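Replacing the Finger Pads on a Hand-Held Gripper

Last updated 30 March 2022

These steps cover the two-finger hand-held grippers we use at the Flevis bench for shoe handling. The same procedure works on the older Imrie linkage, except that the Imrie uses a longer pad screw. Do not mix the two sets of screws. The long ones bottom out in the short fingers and crack the block.

When to change the pads

Look at the inner face of each pad at the start of the shift. Some wear is normal. A pad with a ragged edge will still hold a shoe, but the edge catches on mesh and stitching, and sooner or later it folds under and the grip goes crooked. Change both pads if either one has an edge lifting far enough to get a fingernail under it. A new pad on one side and an old one on the other will pull the shoe toward the worn side.

We also change pads every 1000 grasps, whatever they look like. Write the grasp count on the card in the drawer. Sille Kjærgaard collects the cards at the end of the month.

What you need

A 2 mm hex key
A plastic scraper
Isopropyl alcohol and lint-free wipes
Two pads from the same sheet
Contact adhesive
Tweezers
A flat table with nothing on it that scratches

Taking the old pads off

Switch the gripper off and lay it on its back with the fingers open. Hold one finger still with your free hand so the linkage isn't taking the load, and back out the block screws. Put them in the lid of the screw box. Slide the block off its mounting plate.

Peel the pad from the ragged edge. Most of it comes away in one piece and leaves a thin layer of foam and glue. Wet that with alcohol, wait a minute, and push it off with the plastic scraper. A steel blade leaves grooves, and the next pad will lift along them. Wipe the face twice and let it dry.

Fitting the new pads

Spread a thin coat of adhesive on the block and on the back of the pad. Wait until both are tacky, then set the bottom edge of the pad down first and roll it upward with your thumb. Keep glue out of the screw holes. If some gets in, run the hex key through before it sets.

Trim anything that sticks out past the block. Put the block back on the plate and tighten the screws evenly, a half turn each, until they are snug. Leave the gripper open overnight. Oluf Skov closes his with a sheet of baking paper between the pads, and that is fine too.

Checking the linkage

Before the first grasp, open and close the fingers by hand a few times. The arms should move together and the tips should meet along one straight seam. If one side arrives early, loosen its block, close the fingers, and tighten it again with the tips touching.

Look at the brass rings at the pivots. They should sit flush. A ring that has crept out gets pressed back in with the arbor press, never with a hammer. Wipe off any black dust around them and leave them dry. Oil picks up lint from the shoes and travels down to the pads.

Pick out threads and crumbs with tweezers, above all at the seam between the tips. A single thread caught there can hold the fingers apart by enough to upset the zero position.

Setting zero

Close the fingers fully with nothing between them and press the zero button on the Gustau controller until the number stops changing. Open all the way and note the reading. Ours come out at 343 when the linkage is healthy. If you get a lower number, go back to the linkage check before you go on.

Trying it on shoes

Use at least one sneaker and one closed-toe sandal. Bring the closed tips up beside the sole first, to see that you can judge where they are, then open up and take hold across the shoe. Grip sneakers at the upper and keep the pads clear of pull loops and straps.
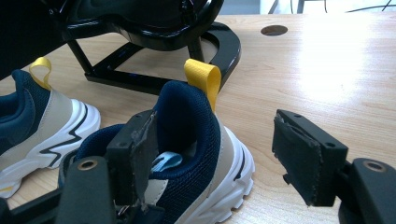
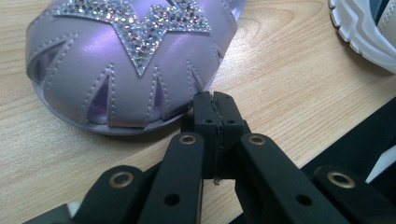
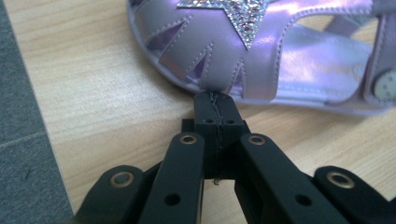
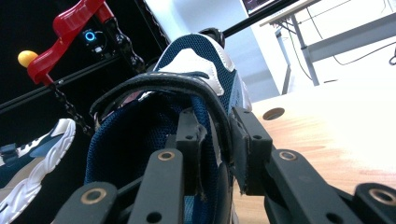

Start with a light squeeze and add to it until the shoe stops turning between the pads. Lift it a hand's width, hold, and put it down again. Do this several times with each shoe and then look at the pads. A new pad that has shifted on its block was glued too wet and has to come off again.

If everything holds, fill in the card with the date and your initials and start the grasp count from zero. Old pads go in the gray bin. Spare sheets are on shelf 73, and Sólveig Hviid orders more when there are two left.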